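The wool blanket, and other things my grandmother left me

13 October 2020

I have been meaning to write about the blanket for months, and then yesterday it turned cold here in Cusville and I got it down from the closet, so I suppose the time has come.

My grandmother wove it in Stirnanside, in the back room of the house where my mother grew up. It is cream with a wide brown stripe at each end, and one of the stripes is a good inch wider than the other. She told me once that she had been listening to a radio play when she got to that end and simply kept going until the murderer was caught. I was maybe nine when she told me that, and I have loved the fat stripe ever since – I always put that end up by my chin.

It smelled like cedar and a little bit like mouse when I unfolded it, and there was a hole near one corner that I could put my thumb through. My first thought was to take it to somebody. The woman at the yarn shop in Plukmont (Solange Wong, if you are local, and please go see her, she is a treasure) looked at it under her good lamp and said I could do the mending myself. I laughed at her. She did not laugh back! She sold me a darning needle and a little skein of brown that was almost right, and sent me home.

Before any mending, though, it had to be washed, and I fretted over that for a whole weekend. I have felted a sweater in my time. It came out the size of a teapot cover and I still feel bad about it.
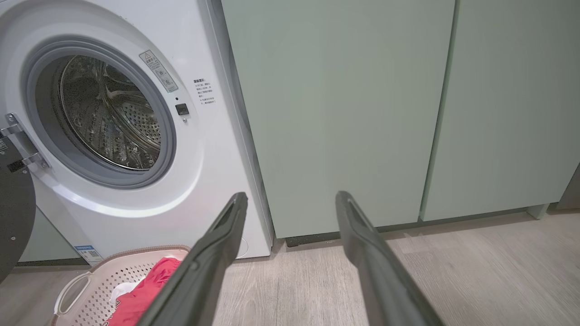
Laundry day, the drum empty.

What I ended up doing was the bathtub, cool water, a capful of wool soap and an old movie on in the next room while it soaked. You press, you don't wring. The water went the color of weak tea and I changed it twice. Then I rolled the whole thing up in towels and walked up and down on it in my socks, which is how my grandmother did it, and which made me feel about six years old. The towels, at least, could go in the machine.

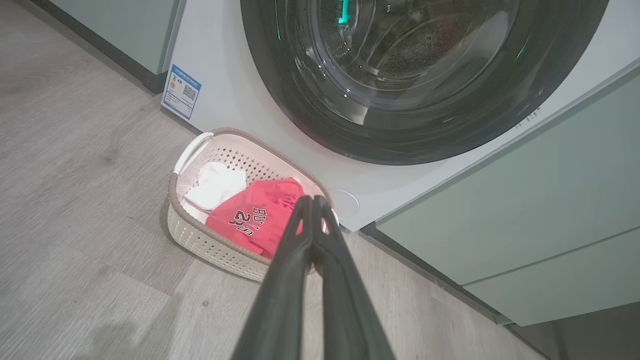
The washer, down by the floor.

It took two days to dry flat on the spare bed with the window open, and I turned it every time I walked by.

Then the darning. My neighbor Jonatan Söderlund learned it in school as a boy, and he sat at my kitchen table and showed me how to lay the long threads first and go a little way past the edge of the hole, into the good part, so the patch has something to hold on to. My first try puckered so badly that I picked it all out again. The second one took 20 rows across and most of a pot of coffee, and it's lumpy, and the brown is on the red side in daylight. I like it very much.

I've been thinking since then about how many of her things I use without noticing. The flour scoop is hers. So is the button tin, and the stool with the short leg that I've had a folded matchbook under since 2000. I never thought of any of it as an inheritance, it was just what was in the boxes.

My sister wants the blanket for January, when the new baby is due, and I have said yes, for a visit. I've already found a second hole, a tiny one, over in the fat stripe. I have plenty of brown left, so I'll get to it this week.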